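Skoltham Mayrhofer wheeled base: two months of it getting in my way
Reviewed by Dayana Cuervo, February 7, 2020
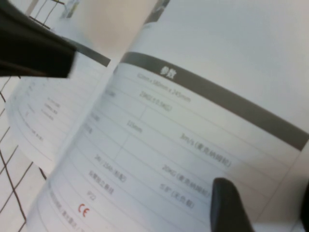

What you get

A low, heavy box on wheels, a battery, a charger, a handset and a booklet. The Mayrhofer is sold by Griltamari as a small moving base for people who want to put their own things on top, be that an arm, a shelf of sensors or (in my case, for most of the first week) a box of printer paper. You supply the purpose. It supplies the driving.

Delivery took 46 days, for which I blame Griltamari, and the courier left it behind the bins, for which I blame the courier.

The booklet

Mine came in Chinese. Griltamari promised an English one by email and sent, six days later, the same Chinese one by email. Fortunately the page you want most is the table of parameters, and numbers travel well. As best I can read it, the size is 420mm x 380mm x 245mm and the load 20KG, with a top speed of 3m/s on the Mecanum wheels. It also gives a figure of 15° for slopes with nothing on board, an IP22 rating and a red CE mark.

The weight line seems to say 2.9KG, give or take 0.5KG. I found the give or take rather charming. I would like my own scales to adopt it.

The battery entry reads something like 24V/25Ah, lithium. I mention all this in detail as the Griltamari product page, at the time of writing, lists the size as "compact" and the weight as "light".

Driving it

Mecanum wheels are the ones with little rollers set at an angle, so the base can slide sideways as well as go forwards and back. It's the main reason to buy this over something cheaper, and it works. On a smooth floor the Mayrhofer crabs neatly along a bench, stops, turns on the spot and comes back. I have spent more of my working day on this than I put on my timesheet.

On carpet it is less graceful. The rollers pick up fluff, then hair, then a sort of felt made of both, and after a week or so one corner starts to drag. Tweezers sort it out. A thin wheel guard would sort it out better – the Pollico base I used before this one had them, and was uglier in every other way.

I never got near the top speed. The office has walls.

Setting it up

Allow an afternoon. The handset paired at once. The software that lets you send it commands from a laptop did not, and wanted a particular older version of itself before it would talk to the newer one. Support answered on the second try, politely and with the right file attached. After that it behaved, apart from forgetting its speed limit whenever the battery is taken out. Set the limit again before you put anything breakable on top. I have one fewer mug.

Noise

It whirrs. Sideways, it whirrs and rattles. You will always know where it is.

Things I'd change

The charging socket is low down at the back, so you end up on your knees. The power button is next to the emergency stop and the same size. The top plate has plenty of holes, none of which lined up with the holes in anything I own, and I had to drill an adaptor.

Should you buy one?

If you have hard floors and a job in mind, yes. The sideways driving is properly useful in a tight room and the build is solid. If you have carpet, or need an English manual, wait until April, when Griltamari says the next batch is due with both guards and a translation. They also said 46 days was unusual.

Score: 7 out of 10. It would have been an eight with the wheel guards.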